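Demostraciones con pinza de mano para doblar ropa: ¿conviene grabar los agarres fallidos?

Foro de ayuda > Robótica y automatización > Aprendizaje por imitación

Publicado por Arnon

Buenas a todos. El español no es mi lengua materna, pido disculpas por los errores.

Estoy haciendo un trabajo de fin de máster en Flilledville sobre políticas de manipulación de ropa. El método es el habitual: una persona lleva una pinza de mano con cámara, realiza la tarea en una casa normal, y después se entrena la política con la imagen, la trayectoria y la apertura de los dedos. No uso teleoperación.

Tengo 100 demostraciones de doblado de jerséis. La política aprende bien el movimiento grande, es decir, llevar el borde hasta el cuello. Lo que no aprende bien es el primer agarre. En el robot la pinza cierra demasiado alto y no coge nada, o baja demasiado y coge también la sábana. De 23 ensayos, en 4 cogió la tela de abajo y siguió doblando como si todo estuviera correcto.

Mi pregunta tiene dos partes. Primero, si debo conservar en el conjunto las demostraciones donde el operador falla el agarre y lo repite, porque hasta ahora las he eliminado. Segundo, si el problema puede venir del lugar por donde se agarra la prenda. Mis operadores agarran donde les resulta cómodo y no les he dado ninguna norma.

Gracias de antemano por su tiempo.

Publicado por Grernarach

Trabajé con un problema muy parecido y le puedo contar lo que a nosotros nos funcionó. Tampoco soy hispanohablante, así que escribo despacio.

Sobre la primera parte: conserve los fallos, pero con la corrección completa. Un episodio donde la pinza cierra en vacío, se abre, baja un poco y agarra bien es muy valioso, porque enseña a la política un estado que nunca aparece en las demostraciones limpias. Lo que hay que quitar son los episodios que terminan en el fallo. También recomiendo recortar las pausas largas del operador; si no, la política aprende a quedarse quieta encima de la prenda, y esto en el robot es muy difícil de distinguir de un error de software.

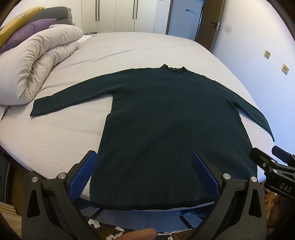
El punto de agarre fue, en nuestro caso, la variable que más cambió el resultado. Al principio cada operador elegía una zona distinta, y la distribución de los cierres tenía dos o tres grupos mezclados. Después escribimos una norma sencilla: la prenda se extiende con la parte delantera hacia arriba y se coge por el borde inferior, con los dedos cerca de ese borde. Si se fija, en el jersey verde el borde lleva una banda negra estrecha, y queda un poco levantado de la sábana entre los dos dedos. Ese pequeño levantamiento es lo que yo buscaría en sus datos. En nuestro protocolo el operador levanta primero el borde, mantiene la posición un momento y solo después comienza a doblar. Con esta separación la política puede aprender el agarre como una fase propia, y se puede etiquetar casi sin trabajo manual, usando la apertura de la pinza y la altura.

Una advertencia sobre el color. Un borde que contrasta con la sábana es un caso fácil. Si todas sus prendas son así, la política aprenderá a buscar el contraste y fallará con un jersey gris sobre una sábana gris. Mezcle las combinaciones antes de aumentar el número de episodios.

Para los ensayos donde se coge la sábana, nosotros añadimos una comprobación después de levantar: si la tela de alrededor se desplaza junto con la prenda, se abre la pinza y se repite. Es una regla escrita a mano, no es elegante, pero redujo bastante los errores mientras preparábamos los datos nuevos.

Publicado por Cosgrove

Yo probaría con más datos. 100 es poco. También mirar la calibración de la altura, a mí me pasó y eran 2 milímetros.

Publicado por Arnon

Muchas gracias a los dos. He revisado la calibración esta mañana y está correcta, aunque la mediré otra vez con la pinza caliente, después de una hora de uso.

Grernarach, una duda más: cuando el operador mantiene la posición tras levantar el borde, ¿le indican ustedes un tiempo fijo o lo dejan libre? Me preocupa que sea justo una de esas pausas que me aconseja recortar.

Publicado por Grernarach

Lo dejamos libre, pero corto. Para el recorte usamos el estado de la pinza: las pausas con la pinza abierta se quitan, las pausas con la pinza cerrada se conservan. Si un operador se queda demasiado tiempo con la tela cogida, repetimos el episodio.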